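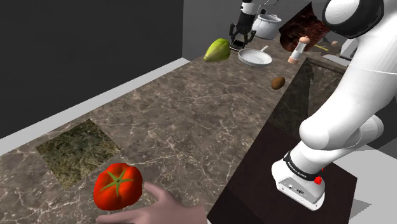 Planning a robot purchase is my favorite part of this course, and this week we get to spend money (on paper, anyway)! Start with the job and let the job pick the arm. Say you want kitchen pick-and-place, and look at how much a single counter can ask for: a big tomato, a small kiwi, a frying pan with a short handle, a salt or pepper shaker. One gripper has to open wide enough for the largest of those and still close gently on the smallest. Write your own object list before you open a catalog.

Then work out reach. The base needs a solid place to stand, and the far end of the counter has to be inside the working range, with room left for the cable to bend.

Sample budget, Larell plan
Used arm and controller: $2982
Two-finger gripper: $515
Mounting plate and bolts: $400
Spare cable: $90

Add it up yourselves and see which line surprises you. Mine was the mounting plate, every single time I've done this!

Simulation comes before the purchase order. A rendered counter lets you move the base, swap grippers and try bad ideas all afternoon (please do try the bad ideas). If the arm can't get to the sink in the model, change the layout or change the arm.

For next class: read the Skirnholm case, pages on delivery and setup, and compare it with the Ngubane plan. Draft budgets are due 25th May. Bring your object list, a counter sketch with measurements, and one question for the supplier.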